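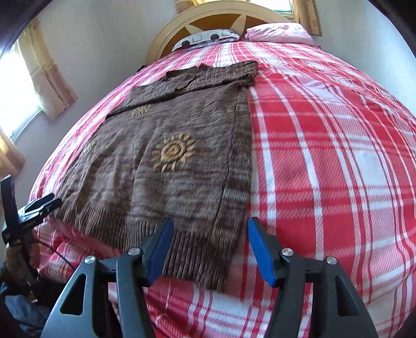

Notes from the Open Day at Joststead

On 1 November 2018 I attended the open day held by Nikeck at its house in Joststead. The company works on machines that handle cloth, and the subject of the day was the folding of clothes in an ordinary bedroom. I have followed this kind of work for a while as an interested outsider, and I am grateful to Golshifteh Zamani for arranging my place on the list.

Visitors were received in the kitchen, where Kalevi Koskela gave a short talk on the aims of the project. The company holds that a robot meant for homes should learn in homes. A laboratory table is flat, evenly lit and the same every morning. A bed has a soft surface, a patterned cover and pillows, and the light from the windows changes through the day. A person therefore carries a gripper by hand and does the household task with it, while a camera on the tool records what the gripper meets. The recordings are later used to teach a robot arm the same task.

We then went to the bedroom in groups. The garment for my group was a brown knitted sweater with suns worked into the front in mustard yellow, spread out on a red-and-white plaid bedspread. Euan Ogilvie held the tool and explained each step before he took it. He brought the open fingers to the ribbed hem first. The hem, he told us, is the part of a sweater that a gripper can find most dependably, and it keeps its shape better than the loose knit of the body.

I had not considered how much of folding depends on knowing where the edge is. A heathered yarn hides its own folds, and where the shoulders of this sweater were doubled over, I could see only a darker band. A person slides a hand under and knows at once how many layers are there. The gripper has two fingers with blue pads, and whoever guides it must judge by eye whether it has taken one layer or more. Mr. Ogilvie took the hem up twice before he was satisfied with his hold, and remarked that both attempts would be kept.

Hilkka Saarinen answered questions afterward. She stated that the project, which the staff call Kallio, had gathered 1650 recordings of knitwear by the end of the previous month. Shirts and towels are counted separately. One visitor asked whether the robot could already fold a sweater without help. Ms. Saarinen replied that it could fold a towel without help, and that sweaters remained under study. I thought this a fair answer, plainly given.

Visitors were also invited to try the tool. I found it heavier than I expected, and my wrist was tired after around three minutes. Closing the fingers is simple. Keeping them level with the mattress is not, and my own fold came out with one sleeve underneath and the other pointing toward the pillows.

A second open day is planned for the spring, when the company intends to show the robot arm itself. Requests for places should be sent to Helmi Eskola at the Joststead office. Groups are small, and the stairs to the bedroom are steep.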